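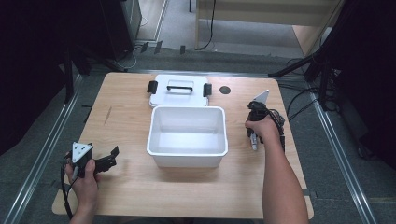
**Progress report to the Grilton fund, October**

Work on the two handheld grippers continued through the month in the shared workshop. Both units now run from the same power supply, and the marker plates are mounted. The left one needed a new bracket after the Golob hinge kept slipping.

**Recording.** We have 797 usable takes against the 2,000 promised for this stage. Takes with the storage box and its latching lid are the slowest, and the lid is still the task with the most rejects. We re-recorded 4 sessions after a clock drift between the two grippers, now fixed in the Kunitz logger.

**Spending.** $2,355 to date. Most of it went on cable, bearings and the second Alar motor board. The first board was replaced under warranty, so that cost will come back off the total next month.

**Delays.** Workshop hours were cut on Wednesday evenings, and we lost bench time to it. We have asked for a morning slot instead – no answer yet.

**Next.** Shorter cables with strain relief at the grip, then back to lid takes. The arm build stays on hold until the gripper fingers stop wearing at the tips. We have a harder rubber on order and will send the wear measurements with the next report.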